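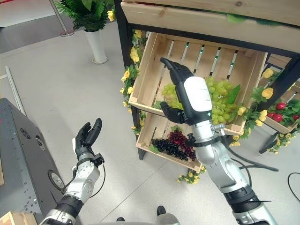

The Grape Shift

Mireille Aoun had been selling fruit for most of her life, and she did not see why a machine should find it easy when she never had. Still, the Kokden had arrived in November with its silver arms and its long black fingers, and the people at Civent had been so polite on the phone that she felt she ought to give it a fair go.

"Green grapes first," she told it, in the voice she used for new staff. "They're in the top open crate, above the black ones and the red ones. You take them from underneath, love, and you don't squeeze."

The right hand went out over the crate and stopped there, palm down, with the thumb hooked over the front board. Mireille found she was holding her breath. She had seen teenagers go at grapes like they were pulling weeds, and this was a good deal slower than that, but it was gentler too.

"It's thinking," said Milagros Troncoso, who had come down from Civent for the morning and hadn't yet been offered a cup of tea. "It did 384 bunches at our place before we let it out. It bruised a few, I'll admit."

"How many's a few?"

"Around 230."

Mireille laughed so loudly that a customer by the door turned to look. Well, her own first summer had been no better. Old Fakhoury, who had the shop then, used to make her eat whatever she spoiled, and she'd gone home most nights with a stomach ache and her apron pockets full of stems.

"And when can it do the lot?" she asked. "Sorting, sweeping, wiping down, telling Mrs. Petrie her melon's ripe when she's sure it isn't?"

"Not this year," Milagros said. "Grapes, maybe. Radishes, if the leaves don't confuse it. I wouldn't ask it about melons."

That seemed fair enough to Mireille, who wasn't in any hurry to give up the melons. She went out the back to put the kettle on - three cups from habit, then she put one away again - and called over her shoulder that it should take its time, there was no queue.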